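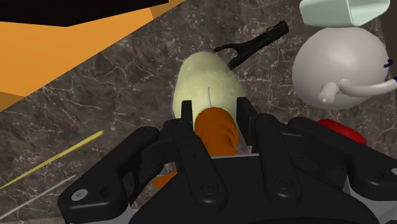
So I finally get to share some news I've been sitting on since March -- Ekby, the little fantasy magazine I help read for, is opening to novelettes! We've only ever taken short stories before, and I've had to say no to so many good long ones that I may have cheered out loud when the vote went through.

The first long issue is called Ivville, after the haunted river town all the stories share. Duyên Phan is editing (she did our selkie issue, which some of you still write to me about), and she's hoping for ghosts, river gods, grumpy witches and at least one slow romance. We have room for 7 stories. Last time we opened, 629 came in and I read 40 of them in one weekend, so please be patient with us if your answer takes a while.

You don't need an agent, and first-time writers are very welcome -- I was one myself when Ekby took my swamp dragon story. The guidelines go up on our submissions page next month.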